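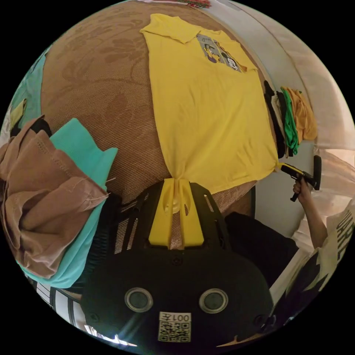 Ask the woman who runs Hodon what she does for a living and she will tell you she folds T-shirts. She does a good deal more than that. Hodon is a children's clothing library, housed in two rooms above a bicycle repair shop, and families borrow from it the way other people borrow novels. But she says the folding is the bit she would keep if she had to give up everything else.

"I love it! I know how that sounds," she says, already reaching for the next pile. "You get something back that's been stuffed into a carrier bag with a banana, and ten minutes later it's washed and flat and somebody's going to be thrilled with it."

She started with 50 pieces, all of them outgrown by her own two boys and stored in a cupboard under the stairs. A neighbour borrowed a week's worth for a toddler who had shot up over the summer, brought them back in September and asked whether there was anything in the next size. Within a year there was a rail in the hallway, then a rail in the bedroom, and then her husband had views. The library now holds 2000 garments, from newborn vests up to the baggy things that eleven-year-olds will agree to wear, and it lends to 90 families.

The system is simple enough to explain while she works. Each family has a box, and the box holds whatever they like up to the lid. They keep it for as long as things fit. When it comes back, everything is washed, looked over at the big table by the window, mended if it needs mending and folded by size. Size matters more than type here, so shorts and jumpers for the same age live side by side.

I ask what she looks at first on a T-shirt.

"The collar," she says, with no hesitation at all. "A child will pull a T-shirt off by the neck every night of its life. If the collar still lies flat, you've got years left in it. Then the hem, and then under the arms. Stains come last, I can nearly always do something about a stain."

And the print on the front? Here she lights up. Anything with a cartoon face on it goes out again almost as soon as it has come in, and she has given up pretending that tasteful stripes can compete. She washes printed shirts inside out, dries them away from the radiator and never lets an iron near the picture. "If it absolutely must be ironed, turn it inside out and put a tea towel underneath. But why would you? It's a T-shirt. Smooth it with your hands while it's still a tiny bit damp and leave it alone."

Her folding method is the one she learnt during four years in the stockroom at Laritz, a department store where everything was folded round a board. She no longer uses the board. The shirt goes down on its front, the sides come in to meet the middle, the sleeves go back on themselves, and then the hem comes up in two turns so that the print ends up on the outside. She does one for me at a speed I can't follow, laughs, and does it again slowly. Mine comes out lopsided. She unfolds it (very kindly) and hands it back.

Colour is the other thing she gets excited about. Yellow is her favourite, "because you can find a child in yellow anywhere in a park", and she is fond of mint green and teal, which she thinks flatter absolutely everybody. White she accepts with a sigh. Brown and tan used to sit on the shelf for months, until she began putting them into boxes next to something bright, and now parents ask for them.

The shelving came from De Graaf, a shoe shop that was closing down, and it happens to be exactly the right depth for a folded shirt in age eight. She is still pleased about this. The mending thread lives in an old Promison biscuit tin with the lid missing, next to a jar of poppers and a heap of knee patches cut from dead jeans.

What about the clothes that really are finished? Those become patches, or cleaning cloths, or stuffing for the draught excluders she makes in winter. Last year 300 garments went that way. She remembers a surprising number of them individually, including a dinosaur pyjama top that had been through seven children and was, by the end, practically see-through.

By four o'clock the first parents are on the stairs and the kettle is on. A small girl goes straight to the low shelf, pulls out three shirts, unfolds all three and holds one up against herself.

"Oh, good choice," says the woman who folded them, and picks up the other two.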